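Accueil Essais Maison Cuisine Bureau Contact

Sầm de Drindum : un plateau de table sans entretien, ou presque

Par Nga Cao
Lundi 5 février

J'ai remplacé en mai le vieux plateau de mon bureau par le Sầm, de chez Drindum, en gris foncé. Il sert tous les jours depuis : ordinateur le matin, découpe de tissu l'après-midi, repas quand la cuisine est prise.

Le plateau arrive seul, dans un carton bien rempli. Il pèse 33 kilos et il faut être deux pour le monter à l'étage. Les pieds se vendent à part. J'ai gardé mes tréteaux Skelon, qui vont très bien, à condition de percer soi-même les avant-trous. La notice tient sur une feuille et oublie de donner la longueur des vis.

La profondeur est de 800 mm. Avec un écran posé au fond, il reste de quoi ouvrir un classeur devant soi. J'avais auparavant un Seltico plus étroit et je ne reviendrais pas en arrière.

Côté surface, le mat est réussi. La lampe ne s'y reflète pas et le stylo ne glisse pas. Les traces de doigts se voient, surtout près du bord, là où l'on pose les avant-bras. Un chiffon humide suffit. Le café séché demande un peu de savon noir. J'ai fait une rayure en traînant une agrafeuse, elle est toujours là.
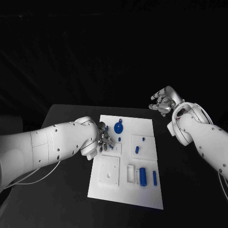

L'autre défaut du gris foncé, c'est la poussière. Le soir, en lumière rasante, on voit tout. Sur un plateau clair, j'essuyais une fois par semaine ; maintenant, c'est tous les deux jours. Si cela vous agace d'avance, prenez le modèle sable.

Les chants sont propres, sauf un angle arrière où la finition accroche un peu. Le service client m'a proposé un bâton de retouche, reçu en 2 jours. Je ne l'ai pas encore utilisé.

Je le rachèterais, dans la même taille, sans doute en sable.

À lire aussi
Tréteaux Skelon : le montage pas à pas
Quelle lampe pour un bureau profond ?
Savon noir : ce qu'il nettoie et ce qu'il abîme
Seltico, cinq ans après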